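Towel folding

Towel folding is the household and laundry task of bringing a washed and dried towel into a flat, regular shape for storage. It is done by hand in most homes and by hand or machine in commercial laundries. The same methods are used, with small changes, for tea towels, napkins and cleaning cloths.

Starting condition

A towel taken from a dryer or basket is seldom flat. It usually lies in a heap with one or two corners showing and the rest tucked underneath. Laundry workers call this state "dropped". The first job is to find a corner, as a towel lifted by the middle of an edge falls into a bunch and has to be put down again. 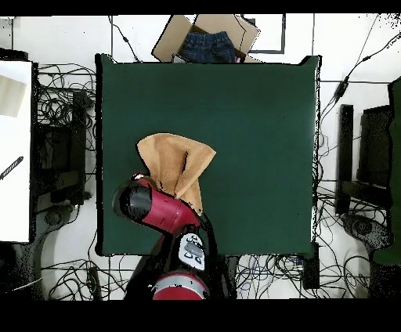

Size matters at this stage. A hand towel can be opened out on a small table, while a bath sheet needs a bed, a long counter or a second person. Terry cloth, which has loops on one or both faces, grips itself and keeps its creases longer than a flat weave.

Finding the corners

Most written methods begin with lifting. The towel is raised by one corner until it hangs clear of the table, and its own weight pulls out the larger folds. The corner opposite the held one normally ends up lowest. Twists in the hanging part are let out by turning the wrist or by running the free hand down an edge. 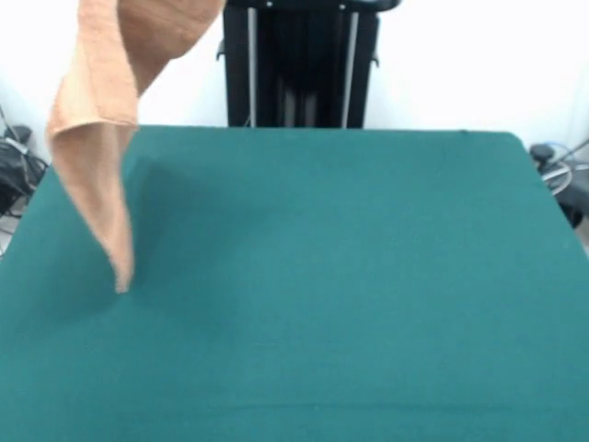

A towel hanging above a green-covered table, its lower part twisted to a point.

The second corner is then taken along a short edge, and the towel is laid down away from the body. Gizella Borbély, who trained hotel laundry staff at the Szűcs works, taught the reverse order, with the towel drawn towards the folder. Both ways are still in use.

Common folds

The half fold is made by bringing the short edges together, then halving again. It is quick but leaves an open edge on two sides.

The thirds fold, also called the Parnwood fold, turns each long side in by a third before the towel is halved across. It hides the hems and suits narrow shelves.

The roll is used for gym and guest towels. It takes up more room on a shelf but less in a bag.

Surface and storage

A cloth-covered table stops the towel from sliding, although lint collects on dark coverings and has to be brushed off. Folded towels are stacked with the rounded edge outwards. Beverley Rewi's handbook for small guest houses gives a limit of 11 bath towels to a stack, and some 60 centimetres of shelf depth for bath sheets.

See also: Ironing; Linen cupboard; Napkin folding; Terry cloth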